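## Kitchen packaging: tubes, sachets and wrappers

The November change to collections in Cidham and Fatport covers 2,412 addresses. Most of the queries received so far concern one category, small flexible packaging, so this item deals with that category only. Bottles, cans, glass and cardboard are handled as before. The full list is on the sheet delivered with the new bags.

### What counts as small flexible packaging

For collection purposes, the category includes:

- squeeze tubes, plastic or laminated, with or without a cap
- single-dose sachets
- snack and candy wrappers
- stick packs (coffee, sugar, drink powder)
- refill pouches up to the size of a hand

All of these go in the lined general waste bin. The sorting line at Hekton separates by size first, and anything narrower than the screen openings falls through with the fines. A sachet placed in the recycling bag is therefore removed at the first stage and sent back out as residue. Transport is paid twice on that material.

Florian Hervieu, who runs the intake floor, pulled a test load in the first week of the new rounds. Of the bags opened, 52 held at least one item from the list above. The most frequent were stick packs, followed by tubes. Several tubes were more than half full, and two had opened under compression and coated the paper around them. That paper was rejected as well.

### Caps

The earlier sheet told residents to remove caps and put them with rigid plastics. This instruction is withdrawn. Leave the cap on the tube and closed. A loose cap is too small for the line, and an open tube leaks in the bag.

Flip caps should be pressed until they click. Screw caps need to be finger tight only. If a cap is missing, fold the open end over twice and wrap the tube in a piece of used paper towel.

Pump heads from soap bottles are a separate case. The bottle is rigid plastic and goes in the recycling bag once empty. The pump contains a metal spring and goes in general waste. Trigger heads on spray bottles follow the same rule.

### Working through a drawer

Inès Hoarau has been testing a procedure for clearing out the drawer or box where tubes and sachets tend to collect. It takes one pass, at a table, with the bin moved next to it. The steps are as follows.

1. Move the bin beside the table, on the side of your working hand. Fold the rim of the liner well over the edge so it does not slide in when items are dropped.
2. Empty the drawer onto the table. Spread the items out so that no label is covered by another item.
3. Pull the tubes to one side and the sachets to the other.
4. Take the tubes first. Check the date on the crimp. If there is no date, look for the open-jar symbol with a number of months, and discard anything you can't place within that period.
5. Hold each sachet upright by its sides and look along the top seal. A sound seal is flat and even from end to end. Discard any sachet with a split, a lifted corner or residue on the outside.
6. Press lightly on the sachet. Liquid and gel contents should move; powder should shift without lumps. A hard sachet has dried out and can be discarded unopened.
7. Return what is left to the drawer, sachets standing on edge in a box or cup, tubes lying flat with caps facing the same way.

Items labeled in a language nobody in the household reads should be set aside until the end. Most phone cameras will translate a label well enough to tell a cosmetic from a food product or a medicine. Where the result is unclear, do not guess from the color of the packaging. Hold the item back and bring it to the Saturday desk.

Do not cut tubes open to recover the last of the contents before disposal. There is no requirement for tubes to be clean, and the cut edge goes through a liner easily. Rinsing is also unnecessary for anything in this category.
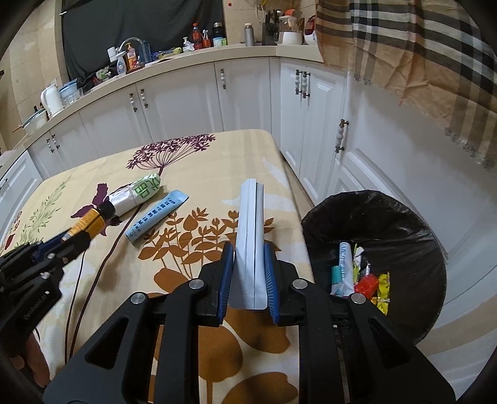 *Tube and sachets on the kitchen table during sorting, with the lined bin alongside.*

The bin contents are a fair example of a first pass: a capped tube, snack wrappers, a red wrapper and one crumpled sheet of white paper. Tube and wrappers are correctly placed. Clean paper can be taken out and put in the recycling bag, crumpled or flat, provided it is larger than a postcard when opened out. Paper with grease, glue or cream on it stays where it is.

A patterned tablecloth is usable for this work, but pale sachets are easier to find against a plain, darker surface. A baking sheet or large tray does the job and contains any leak. Phone chargers and other cables should be cleared from the table before the drawer is emptied.

### Liners

Any black or gray bag is accepted for general waste. The liner should stand clear of the bin rim by at least the width of a hand before folding, otherwise it cannot be tied when full. Bags tied with tape are being refused because the tape fouls the opener. Use a knot or the built-in ties.

Each address received 6 recycling bags with the November sheet. Replacements are issued 4 at a time. General waste liners are not supplied.

### Items that do not belong in either bag

The following are often found in the same drawer and need a different route:

- medicines in tubes, including prescription creams: pharmacy return
- glue and solvent tubes that are not empty: hazardous waste counter, Fatport depot
- button batteries: battery box at the depot entrance
- hair dye and bleach sachets, unopened: hazardous waste counter

Silica gel packets may go in general waste. Oxygen absorbers from food packaging may also go in general waste, but let them cool first if they have just been exposed to air and feel warm.

### Corrections to the sheet

Jérémie Gaillard has pointed out two errors in the printed version. On the front, the drawing for "pouches" shows a carton. Cartons are recyclable and go in the recycling bag, flattened. On the back, the row for "toothpaste" has a mark in both columns. The correct column is general waste.

A revised sheet is in preparation and will go out with the next bag delivery. Until then, please mark the two corrections on your copy by hand.

### Contact

Questions about individual items go to Monique Deschamps at the Cidham desk, open Saturday morning. Bring the item, or a photo of both sides of the label. Missed collections are handled by the Fatport depot and should be reported there directly, with the address and the color of the bag.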